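Stories Essays Poems Archive Submit

Archive > Stories > Short Fiction

Open Day

I only went because of the sandwiches. My sister-in-law works in payroll at Gudeta, and she'd told me that the open day came with lunch, a proper one, and that if I got there before noon I could have the pick of it. So I put on my good coat and took the 7 bus out past the reservoir to the end of the line, where the lots are so big you can't tell which building goes with which sign.

I should say I worked in a sorting room for most of my life. Returns, mainly. People would send things back to the catalog and I'd open the box, look at what was in it, and drop it in one bin or another. Good, mend, junk. I was fast! I could do a blender without looking at it, just by the way it rattled. They closed the room one December and gave us each a ham.

Anyway, the lady at the front desk handed me a sticker to write my name on and a tote bag with Wetenine printed down the side. I asked what Wetenine was and she said it was the software. I asked what the software did and she said the people upstairs could explain that much better than she could, and would I like a pen.

The tour was already moving so I tagged on at the back, behind a man with a little girl on his shoulders. We saw a room full of desks. We saw a hallway they were very proud of, because it had been two hallways. Then the guide, a tall boy with a cough, walked us into the demo room and told us all to stay behind the yellow tape, and there was Zarby.

I don't know what I'd pictured. Something with a face, I guess, from the movies. What I looked at was the hands. They had fingers with all the joints in them, black with bits of white, and the way they hung there put me in mind of somebody waiting for a manicure to dry.

"Zarby's going to tidy the table," the guide said, and coughed. "It's a task we think of as easy."

Well, I could have told him about easy. There was a table, a basket, and a thing on the table that was meant to go in the basket. My first supervisor set me the very same job on my first morning, only with a curling iron.

They had a big monitor on the side wall so we could watch what Zarby was watching, and after a minute I quit looking at the robot and just looked at that. It was so strange - you'd look down and there'd be your own knees, only they weren't knees. I got a bit dizzy, to tell you the truth. The little girl kept holding up her hand and checking it against the one on the screen.

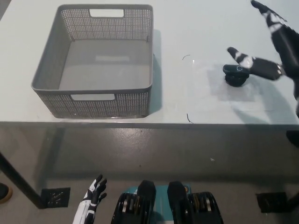

What Zarby saw: the basket, the reach, and one hand waiting its turn.

It took forever. The finger would come down toward the little dark thing, and stop, and think, or whatever it does in there. A woman beside me whispered that her toddler could do it faster, and the guide heard and said yes, everybody's toddler could, and that he'd been at this table since the fall and had stopped inviting his mother. We all laughed, and I liked him better after that.

"How many times has it done this?" the man in front asked.

"Three thousand," said the guide. Then he looked at the ceiling and said it was more than that if you counted the ones where it didn't.

I'd been keeping my mouth shut. I'm not one for speaking up in groups. But I couldn't help it, I'd been watching that finger come at the thing from on top, over and over, and it was driving me up the wall.

"It wants to go in from the side," I said.

Everybody turned around. The guide asked me what I meant, and he asked it nicely, so I told him. You never poke a round thing from above. It'll scoot away from you. You lay your hand down flat on the table next to it, and you sort of walk your fingers around the back, and then it's yours - you aren't even grabbing it, you're just closing the door. I showed them on the tote bag, using the pen, which isn't round, but I think they got the idea.

He asked if I'd done this kind of work. I said returns, and I said which catalog, and he was too young to know it but the woman with the toddler wasn't. She'd bought her wedding shoes out of it. She had sent them back, too, in the wrong size, and for a second we stared at each other like I might have held them, and who knows. Maybe I did.

Then there was a soft bump and everybody turned back around, and the thing was in the basket. We'd all missed it! Every one of us. The guide had missed it himself. He stood there with his hand half up, and I thought he was going to cry or swear, but he only asked, very quietly, whether anybody had seen how it went in. The little girl said she had. He crouched down and asked her to show him, and she did it for him in the air, and I swear to you she went in from the side.

I know how that sounds. She could have been copying me. Kids do.

Lunch was good. I had the egg salad and then I had the turkey. They'd put out a comment card with a drawing of Proloria on it, which is going to be the next one, with softer hands, and there was a line at the bottom for suggestions. I wrote mine down and then turned the card over because I needed more room. I told them about the curling iron and the blenders, and how with glass you use the heel of your palm, and how if a box smells like perfume you open it away from your face. I did 40 years of it on the back of that card, in pretty small writing.

On the way out I went past the demo room again, looking for the ladies'. The door was propped open with a chair. The tour was gone and the monitor was still on, and the guide was in there by himself in his socks with his sleeves rolled up, bent over the far end of the table. He had his own hand laid down flat. He was walking his fingers around behind a roll of tape.

Too much thumb, I thought. But I had 2 minutes to make the bus, so I left him to it.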